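What we learned pricing up a two-arm sorting cell at Pendbridge. Long thread, mostly about money and planning. This is the simulated version of the bench, which we built before signing for any hardware.

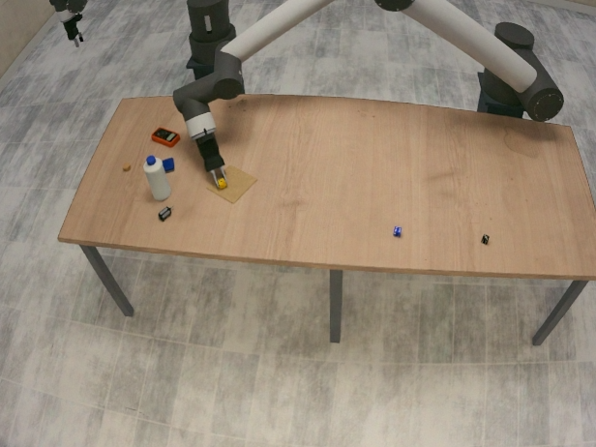 1/ Start with the jobs

We repair and refurbish small electrical kit. The dull part is picking small components off a bench and putting them where the next person needs them. Most are light, many are tiny, and they rarely arrive the same way round.

2/ Why we simulated first

A simulated bench let us move the arm bases, change the table and swap the parts without paying for anything twice. We spent 11 weeks on it. I had planned for less, but it changed the order form in several places.

3/ One arm or two

The first quote from Gresora was for one arm. We asked for a second quote with two, and it wasn't double - the safety work and the commissioning days are mostly shared. If you think you might want a second arm within a year, get both prices at the start.

4/ Grippers

Ask what the smallest part is that the fingers can hold, and ask for it in writing. In the model we gave the gripper a small yellow part sitting on a square of cardboard, with other bits left nearby, including an upright bottle with a blue cap. Bottles and tiny parts want different things from a gripper. We have budgeted for spare fingers.

5/ The table

I had this down as a minor cost. It isn't. An arm bolted behind a table has to reach over it, and the far corners get awkward quickly. We went through several positions for the bases before we were happy. Fix the layout, then buy the table.

6/ Things missing from our first budget

Cable runs. Floor fixings. Training days. Delivery on a tail-lift. A service contract from year two. Together these came to more than the grippers.

7/ Floor space

Prumutach asked for a drawing with the full reach of both arms marked, including the space behind the table. We lost a storage rack to it. Measure the doorway as well.

8/ Software

Apaza licenses per arm, per year. Check whether your simulation seat counts as one of them. Ours did until we asked.

9/ Where we are now

Order goes in this month, delivery quoted for July. I've kept some money back for changes after the first few weeks of running. Will post the final split of costs once the invoices are in.

Comments

Did the service contract cover both arms, or is it priced for each one?

Priced for each, with a bit off the second. Worth haggling over.

We had the same surprise with floor fixings - the slab was too thin and we ended up with a steel plate.

Can you share the layout drawing? We've got 2 benches to plan for and no idea where to put the bases.

Useful thread, thanks. What did you do about parts that are see-through?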